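Ticket 736: monitor at the window desk won't wake up
Opened 2023-12-01 by Heidrun Fuchs
Assigned to: Fadi Hattar, Drudton office support

Hello Fadi, sorry to trouble you again so soon after the printer! The big black monitor stays dark whatever I press. I've tried the power button, I've jiggled the mouse, and I've had a good look at the cables underneath, but they are in such a tangle that I didn't dare pull anything.
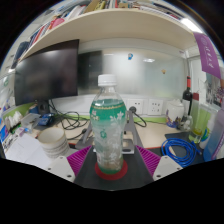 Damian thinks a plug may have worked itself out when we shuffled the desk things along, and he could well be right, bless him.

Reply from Fadi Hattar
No trouble at all, Heidrun. Before you touch the cables, please move any drinks well out of the way and put the lid on tight. Then follow the power lead from the back of the screen to the wall and push both ends in firmly.

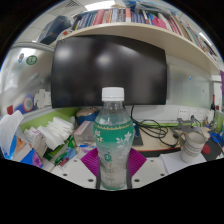
Reply from Heidrun Fuchs
Bottle moved to the windowsill, and the tissues and napkins have gone with it. The lead was hanging half out at the wall end, so in it went, and up came the login page! Nuria sends her thanks too. Could you bring some cable ties next time you're passing?

Status: resolved, cable ties to follow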